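Football help › Youth and grassroots › Question

How do I help my daughter after she missed the deciding penalty in a cup shootout?

Asked by Nhung Huỳnh, 24 Sep 2024

Hello all, I hope this is the right section, I usually only read here. My daughter is 13 and plays on the left for Vekley under-14s. At the weekend they had a cup tie against Skanenum, drew two each, and it went to penalties. She put her hand up for the fifth one (she has always been the first to volunteer for anything, since she was tiny) and she hit it over the bar and they were out.

The girls were lovely about it and so was the coach, and not one parent said a word. But she has hardly spoken about football since, she says she has a stomach ache whenever training comes up, and last night she told me she would like to stop playing matches and only go to practice. I don't want to push her and I don't want to let her drift out of something she has loved for six years either. She has been sitting in her room with the curtain drawn most evenings, which isn't like her at all.

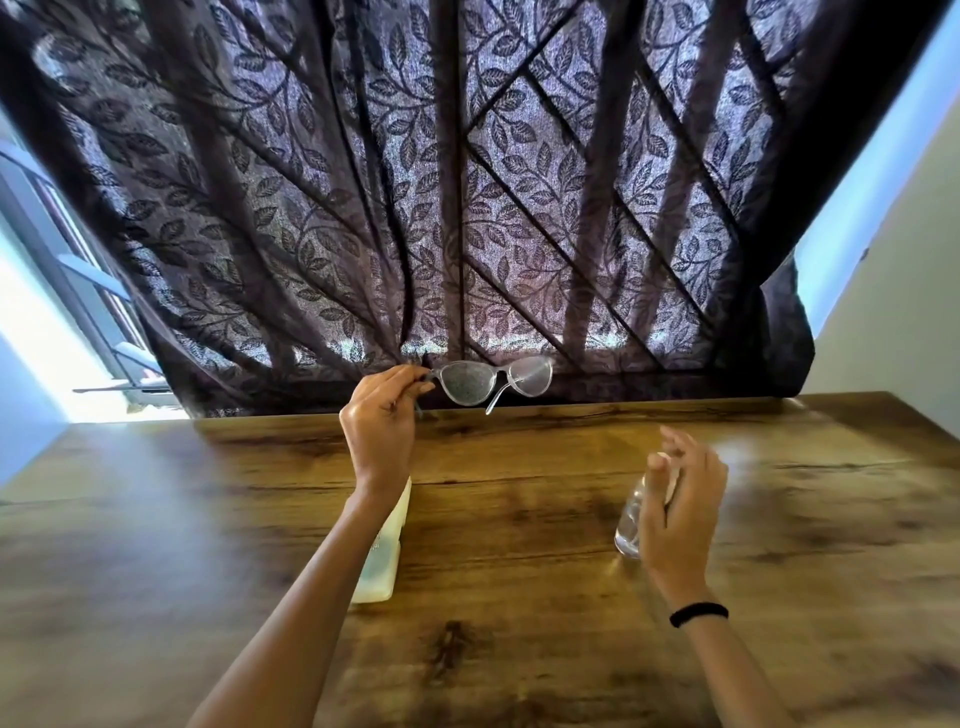
Leaf-pattern curtain, daylight coming through.

So my questions really. Do I talk about the penalty or leave it alone? Should I ask the coach to keep her off penalties for the rest of the season? And has anyone had a child come back from this, and how long did it take? Her dad thinks we should go down to the park and have her take fifty of them until she's sick of it, and I am not so sure — it might help, or it might make the whole thing bigger than it is.

Thank you for reading all that, I do go on.

3 answers

Ashwin Naidu
Accepted answer · 63 found this helpful

Oh, the poor love, and poor you as well, it is horrible watching from the touchline. I've coached girls' and boys' teams at Fletera for a good long while now and I have seen this more times than I'd like, so let me give you what has worked for us and you can pick out what suits her.

Talk about it once, and let her lead. Something like "that was a brave thing to put your hand up for, how are you feeling about it now?" and then be quiet for as long as it takes. If she shrugs, fine, she knows the door is open. What I'd steer away from is telling her it doesn't matter, because to her it plainly does, and she'll only think you haven't understood.

Do have a word with the coach, but I wouldn't ask for her to be taken off penalties altogether. If she finds out (and they always find out) it looks as though the grown-ups have agreed she can't do it. Ask instead whether the coach could have five minutes with her before the next session, just the two of them. When one of mine missed in a semi-final I told him that I picked the takers, so it was my list and my result. He told me years later that he'd remembered that. 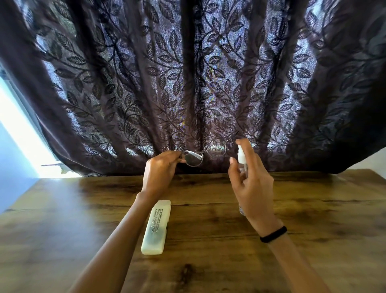 Pascal Mallet replied underneath that he agreed with all of it except the bit about the coach, as his son's coach had tried the same little chat and the boy came away thinking he was in trouble. He would have it done in front of the whole team, nice and short, and then straight on to the warm-up.

That's a fair point, Pascal, and it does depend on the child. Some would rather sink into the ground than be mentioned in front of everyone. Nhung, you'll know which sort yours is.

As for the park, I'd go, but let it be a silly kickabout with her dad in goal and an ice cream afterwards. If she wants to take a penalty she will. Fifty in a row sounds like a punishment, even when it's meant kindly. 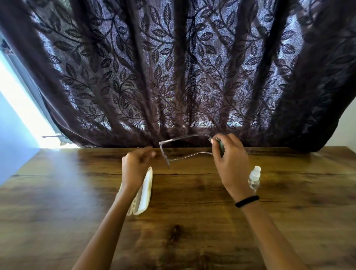

And on matches, I'd ask her to hold off deciding until November. Let her train, let her come and watch the girls if she fancies it, let her do twenty minutes off the bench when she's ready. Most of mine were back to themselves in three or four weeks. If the stomach aches carry on past that, or turn up on school days as well, have a chat with your GP, just to be on the safe side.

Kiều Mạc
11 found this helpful

I was that girl, a long time ago! Missed in a final in front of what felt like 1,000 people (it was probably my mum and a few dogs). What helped me was my best friend on the team ringing up and talking about something else completely for an hour. So if there's a teammate she's close to, have her round for tea and keep out of the way. I did take another one eventually, two seasons later, and it went in off the post. I still don't enjoy them, mind you.

Tuấn Cao
2 found this helpful

Tell her to pick a corner and not change her mind. Low and hard. Keepers at that age hardly ever get down to it.

Comment from Nhung Huỳnh

Thank you all so much. Tuấn, I passed that on and got a very small smile, so that's something. She and her friend Lý are going to watch on Sunday and we'll see from there. I've shown her dad the bit about the ice cream and he says he can manage that.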